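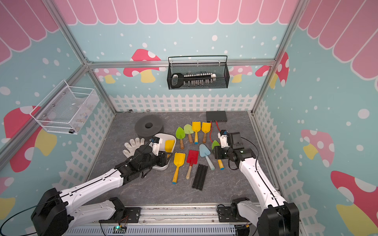
Mein Projektbericht handelt von der Firma Laka, einem Verleih für Gartengeräte, und von der Frage, was sich für die Mitarbeiter ändert, wenn ein Teil der Sortierarbeit von Roboterarmen gemacht wird. Ich habe dort im April die Rückgabe beobachtet und danach an unserem Institut an einem kleinen Versuchsplatz mitgearbeitet, welcher dieselbe Aufgabe in verkleinerter Form nachstellt. Zwei Arme stehen an der vorderen Kante, dazwischen liegen kleine Schaufeln in Grün, Gelb, Rot und Hellblau, und eine weiße Schale dient als Ablage. Die Aufgabe heißt bei uns einfach „Einräumen“: Ein Gerät soll gegriffen und in die Schale gelegt werden.

1. Ausgangslage im Betrieb

Bei Laka arbeiten elf Personen in der Rückgabe. In der Woche meiner Beobachtung kamen 996 Geräte zurück. Jedes Gerät wird in die Hand genommen, angeschaut und in einen Kasten gelegt. Die Arbeit ist nicht schwer, aber sie ist sehr gleichförmig, und viele Mitarbeiter klagen über Schmerzen im Handgelenk. Die Geschäftsleitung prüft deshalb eine Anlage mit dem Projektnamen Flurkley. Eine Entscheidung ist noch nicht gefallen.

2. Beobachtungen am Versuchsplatz

Wir haben die Geräte mit Absicht nicht ordentlich hingelegt, weil sie im Betrieb auch nicht ordentlich ankommen. Für den Menschen ist das kein Problem. Für den Greifer macht es einen großen Unterschied, ob ein Stiel frei liegt oder ob ein zweiter direkt daneben ist. Auch andere Gegenstände, zum Beispiel ein Arbeitshandschuh, sind auf der Fläche geblieben.
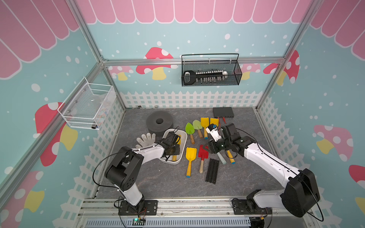 3. Was sich für die Mitarbeiter ändert

Ich habe mit zwei Mitarbeitern längere Gespräche geführt. Beide erwarten, dass die Tätigkeit sich vom Greifen zum Kontrollieren verschiebt. Simão Valente, der Schichtleiter, sieht darin auch ein Risiko. Er sagte mir: „Wenn ich eine Schaufel in der Hand habe, merke ich sofort, ob der Stiel locker ist. Auf einem Bildschirm merke ich das nicht.“ Diesen Punkt hatte ich vor dem Gespräch nicht bedacht.

Die Prüfung des Zustands ist nämlich ein Teil der Arbeit, der in keiner Stellenbeschreibung steht. Kleine Roststellen an der Tülle werden heute beim Einräumen nebenbei bemerkt. Wenn der Arm das Einräumen übernimmt, muss jemand diese Prüfung bewusst machen, und dafür braucht er Zeit und gute Bilder.

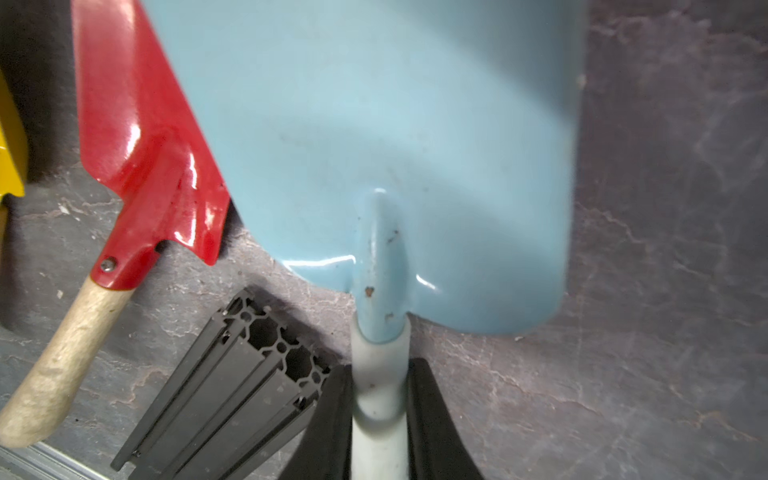
Abb. 3: Hellblaue Schaufel zwischen den Greiffingern, mit Rostflecken am Hals.

4. Vorläufige Bewertung

Nach meiner Meinung sollte Laka die Zustandsprüfung als eigene Aufgabe festlegen, bevor eine Anlage gekauft wird. Die Mitarbeiter sollten außerdem zwischen Kontrolle und Handarbeit wechseln können. Offen bleibt die Frage der Einarbeitung, hierzu liegen mir noch keine Angaben vor. Die Ergebnisse werden am 15. Juli im Seminar vorgestellt.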